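Slow range query on a document store after adding a second index

Last updated 23rd June

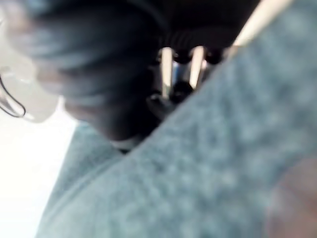 Gray-teal fabric up close, dark hair behind

Sointu Huttunen

We run Forkura as the document store behind a parts catalog. It is a three-node cluster, one database, with one main collection called items. Each document has a supplier code, a status, a modified timestamp and a nested list of price breaks. Writes are light. Reads are mostly lookups by ID, plus one range query that the export job uses:

from items where status = 'active' and modified > $since order by modified

Until last week this ran on a single index over (status, modified) and came back in 30 ms for a page of 300 documents. I then added a second index over (supplier, status, modified, priceBreaks.amount) for a new report. The report is fine. The export query now takes over 3,000 ms per page, and it gets worse on later pages.

Things I have checked:

- Both indexes report as current on all nodes.
- No errors in the indexing log.
- Disk and memory on the nodes look the same as before.
- Restarting the client made no difference.

The export is a Clondov job. It pages with skip and take, and I would prefer to leave that alone because another team owns it. I could drop the second index and confirm, but rebuilding it takes most of a night and the report is in use.

Is the planner picking the wrong index, and if so, how do I make it pick the right one without changing every query in the client?

Pirjo Niskanen

Almost certainly yes. Run the query with explain and look at the line that names the chosen index. The planner scores candidates by how many of the filtered and sorted fields they cover. Both of yours cover status and modified, so they tie, and on a tie it takes the newer definition. It does not look at field order when scoring, which is the weak point.

Your second index leads with supplier. The export query has no condition on supplier, so the engine has to walk every supplier range and merge the results to get the sort order. On top of that, priceBreaks.amount is a fan-out field. A document with 31 price breaks produces 31 index entries, and the duplicates are removed after the merge. Skip has to count past all of them, so the later pages cost more than the early ones.

There are three ways out, in the order I would try them:

1. Name the index in the query. Replace "from items" with "from index 'items/byStatusModified'". This is one line in the export job and takes effect at once.

2. Set the second index to explicit use only. In the index definition, set autoSelect to false and save. This is a metadata change and does not trigger a rebuild, provided you change nothing else in the same save. Your report must then name its index. Any query that was quietly relying on it will fall back to the first one.

3. Split the fan-out field into its own index. This is the cleaner layout but it does mean a rebuild.

Given that you do not own the export job, go with the second. Change the report query first, deploy it, and then flip the setting. If you do it the other way round the report will run against the wrong index for a while.

Separately, skip and take on a range query is a poor fit even with the right index. Keep the last modified value and ID from each page and start the next page from there. You need the ID as a tie-breaker — timestamps are not unique after a bulk import.

Nurmi

Had the same thing on our Oltcombe install. Dropped the new index and it went away. Didn't look into it further. You may want to check your version as well, I think the planner was changed in the October release but I don't have the notes in front of me.

Sointu Huttunen

Explain shows the second index, as described. I changed the report query, then set autoSelect to false. No rebuild started. First page of the export is back to 30 ms. Later pages still climb a little, so I have passed the note on paging to the team that owns the job.

One detail for anyone else doing this: the plan cache on each node kept the old choice for the prepared query. Two nodes picked up the change on their own and the third did not until I cleared its cache by hand from the admin console.

Pirjo Niskanen

The cache is keyed on query text and is only checked against the index list when an entry is reused after its idle timeout. A query that runs constantly may never reach that timeout. Clearing the cache on each node after a definition change is the safe habit, and it costs one slow call per query while the plans are rebuilt.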